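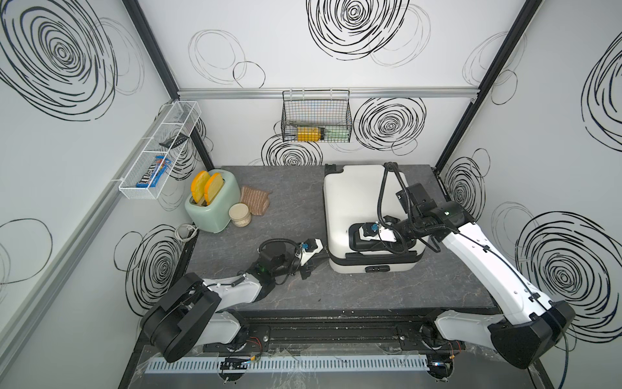

White hard-shell suitcase with a black handle on the top face.

Cleaning and Storing a Suitcase Between Trips

6 January 2024

Most luggage gets put away the night you come home and is not looked at again until the next trip. Half an hour of work before it goes in the closet will save you a musty case and a stuck zipper later on.

Emptying and airing

Take everything out, including whatever is in the mesh pockets. Turn the pockets inside out if they will go. Vacuum the lining with the crevice tool, paying attention to the seam where the lining meets the shell. Sand collects there.

Wipe the lining with a cloth wrung out in warm water and a few drops of dish soap. Leave the case open overnight. For a stale smell, set an open box of baking soda inside, close the lid without zipping it, and give it 3 days.

Cleaning the shell

Use a soft cloth and mild soap. Scuffs on a light-colored shell will often come off with a melamine sponge, but press lightly and try it on the underside first, as it can dull a glossy finish. Do not use acetone or nail polish remover on plastic. Dry the shell with a towel so you don't get water spots.

Stickers come off more easily if you warm them with a hair dryer on low and peel from one corner. Cooking oil on a paper towel takes care of the residue. Wash the oil off afterward.

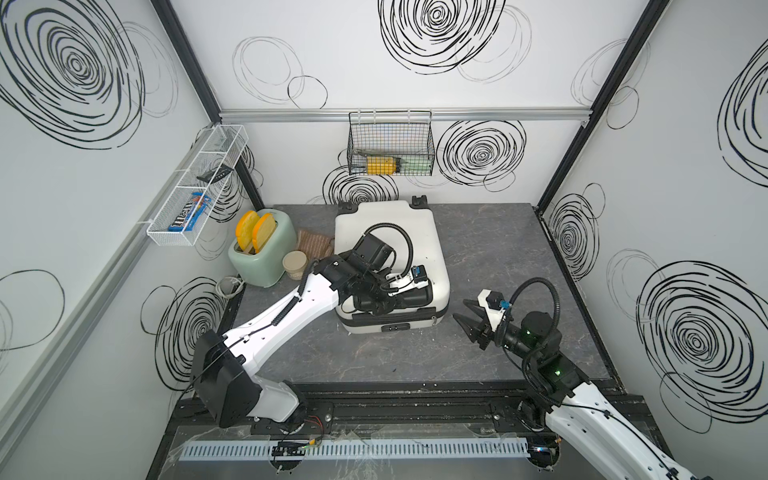
Small travel items need a home of their own or they end up all over the house. Luggage tags, the lock, plug adapters and the packing cubes should be kept within reach of the suitcase. A black wire mesh basket on the wall, open at the top, does this well, and you can see what is in it without taking it down. In our hall closet in Gadden the basket is hung low enough for everyone to reach. Put liquids somewhere else, as mesh won't hold a leak.

Wheels

Hair and thread wind around the axles and make the wheels drag. Lay the case down on an old towel and cut the thread with small scissors or a seam ripper, then pull it out with tweezers. Scrub the wheels with an old toothbrush and soapy water. Once they are dry, put a drop of silicone lubricant on each axle and spin the wheel to work it in. Wipe off any extra or it will mark the floor.
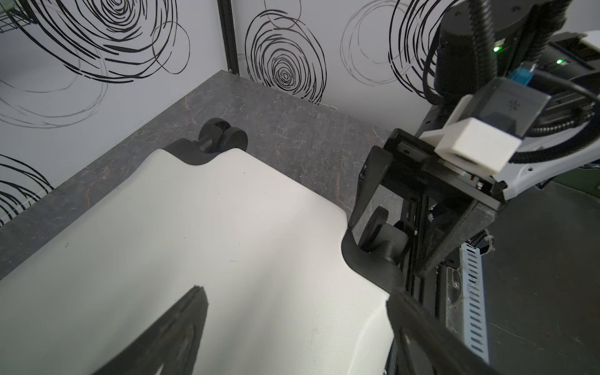 Black twin-wheel casters set into recesses at the edge of a white shell.

Where to keep it

Store the case upright in a dry room. Attics get too hot and basements too damp. Smaller bags can go inside larger ones if they are clean. We check ours every October for any sign of mildew.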